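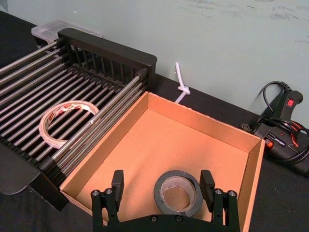
Prêter ses outils, ou ne plus en acheter

Opinion, par Kinga Erdős
28 avril 2025

Dans mon immeuble, il y a 66 logements et presque autant de perceuses. Je n'ai pas fait d'enquête, j'ai seulement entendu les murs. Un appareil de ce genre tourne quelques minutes par an chez un particulier, le temps de poser une étagère ou une tringle, puis il retourne dans un placard où il prend la place d'autre chose. Nous trouvons cela normal. Je pense que nous avons tort.

La commune d'Andby discute en ce moment de l'avenir de son outilthèque, l'Antal, ouverte dans l'ancienne quincaillerie de la rue basse. Le bail arrive à son terme et plusieurs élus proposent de ne pas le renouveler. Leur argument tient en une phrase : le matériel coûte de moins en moins cher, donc chacun peut s'équiper. Valdir Damasceno l'a répété en réunion publique, et il n'est pas de mauvaise foi. Une visseuse d'entrée de gamme vaut aujourd'hui le prix d'un repas pour deux au restaurant.

Mais le prix d'achat est une mauvaise mesure. Il ne dit rien de la batterie qui lâche après deux hivers, ni du chargeur introuvable, ni du fait que la machine n'a jamais été conçue pour être ouverte. J'ai voulu faire réparer la mienne l'an dernier. Le vendeur m'a proposé un bon de réduction sur la suivante. J'ai refusé, par entêtement surtout, et elle est toujours dans le couloir.

Une outilthèque achète autrement. Comme ses machines passent de main en main, elle choisit des modèles qui se démontent. À l'Antal, Drahomíra Vávra remplace elle-même les charbons et les interrupteurs. Elle tient un cahier des pannes que je recommande à quiconque veut comprendre ce que vaut une garantie.

L'établi de tout le monde

On parle beaucoup du prêt et trop peu de l'atelier. C'est pourtant la table de travail qui manque le plus dans un appartement. On peut emprunter une scie sauteuse, encore faut-il un endroit où scier. J'ai raboté une porte sur mon balcon, une fois, et mes voisins du dessous s'en souviennent. Un plan de travail commun prend des coups, il se raye, on y laisse de la colle. Ceux qui réclament un lieu toujours impeccable n'ont pas dû y passer beaucoup de temps.
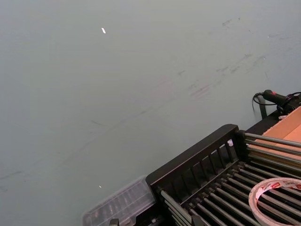 Ce que la mairie devrait décider

Je ne prétends pas que tout fonctionne. Les horaires sont mauvais : l'Antal ouvre 4 heures par semaine, en pleine journée, quand les gens qui travaillent ne peuvent pas venir. Le règlement est long et mal écrit. La caution décourage précisément ceux qui auraient le plus besoin d'emprunter. À Gandgate, on l'a remplacée par une simple adhésion, et Theophilus Frimpong, qui s'occupe des prêts là-bas, m'assure que les retards n'ont pas augmenté.

Il faut donc renouveler le bail, ouvrir en soirée et supprimer la caution pendant une année d'essai. Si la fréquentation ne bouge pas, les élus auront un vrai motif pour fermer, et je l'accepterai. Pour l'instant, ils jugent un service que la plupart des habitants n'ont pas pu utiliser. Le vote est prévu au prochain conseil, et la séance est publique.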